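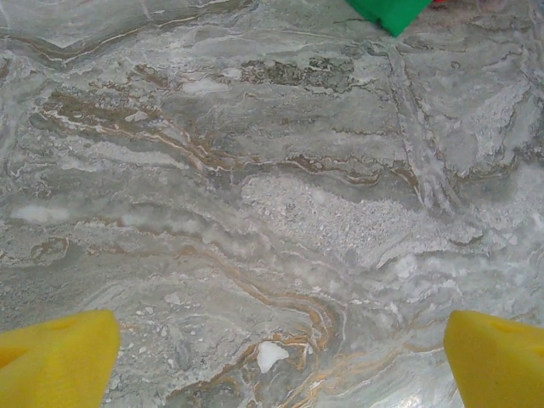 Tarkenwood pass holders asked to pay more for fewer open days

Families who hold an annual pass to Tarkenwood will pay more from September, and they will have fewer days on which to use it. The operator, Bakberg Estates, calls the change a "refreshed membership". Some of the people renewing have other words for it.

A family pass now covers two adults and up to 4 children and gets them into the woods, the walled garden, the adventure play area and the old mill. Under the new terms the price goes up by 25 percent. The mill will need a separate ticket in school vacations, and the pass will no longer be accepted on event days. Bakberg has not said how many event days there will be. The calendar on its website lists pumpkin trails, a lantern walk and something called Woodland Wonder, which runs for most of December.

Zane Mets, who manages visitor services for Bakberg, said the pass remained "outstanding value for active families" and that a household would cover its cost in five visits.

That sum deserves a second look. It compares the pass with full-price tickets bought at the gate, which few families pay. Anyone who books online the night before gets a discount, and children under five go free either way. Run the numbers for two adults and two small children who book ahead, and the break-even point moves to eight visits. Those eight visits have to avoid event days, and event days fall mostly on weekends, when families with jobs and school are free to go.

Asked about this, Mets said that "every family uses Tarkenwood differently" and that midweek afternoons were lovely and quiet. No doubt they are.

Bakberg says the extra money will go toward the site. Its leaflet promises new boardwalks, better restrooms and a second picnic lawn by the lake. The same leaflet, or one very much like it, promised a second picnic lawn two years ago. The ground set aside for it is still behind a rope. Mets said drainage work had taken longer than planned and that the lawn was "very much still happening", though he would not give a month.

The operator also points to a survey in which, it says, most members backed the changes. The survey had 692 replies. Bakberg would not say how many passes it has sold, so there is no telling what share of members that is. The question they were asked was whether they would "support investment in the places your family loves". Price was not mentioned, and neither were event days. It is hard to picture anyone ticking no.

Finn Wunderlich, a father of three from Galusberg, has held a pass for six years and will not be renewing. His family used to stop by for an hour after school and go home when the kids were tired.

"That was the whole point of it," he said. "You didn't have to make a day of it. Now I'd have to check a calendar before I tell them to get their boots on."

Wunderlich said he had no complaint about the place itself, and praised the play rangers and the stream, where his youngest would happily spend a whole afternoon building dams. He was less kind about the parking, which pass holders will still get free for the first three hours only. Some 50 spaces near the main gate were turned over to pre-booked parking in the spring.

Others are staying put. At the Sakalauskas cafe by the north entrance, several parents said they would grumble and pay. There is little else within a short drive where small children can run loose in bad weather, and a wet Tarkenwood is still better than a dry living room. Bakberg presumably knows this.

There are some improvements. Grandparents can now be named on a family pass in place of a parent, something members have wanted for years, and the pass can be paused for up to two months in case of illness or a new baby. The members' magazine is going digital – which saves Bakberg the postage, although the leaflet lists it as a benefit.

Existing passes will be honored on the old terms until they run out, event days included. Members who renew early can keep the current price for one more year, but the new restrictions will apply to them from the day they renew, a detail that appears on the back of the form in much smaller type than the word "save" on the front.

Bakberg says renewal packs are already in the mail. The full list of event days will be posted at the gate and online once it has been settled, which Mets said would be after the early renewal offer closes.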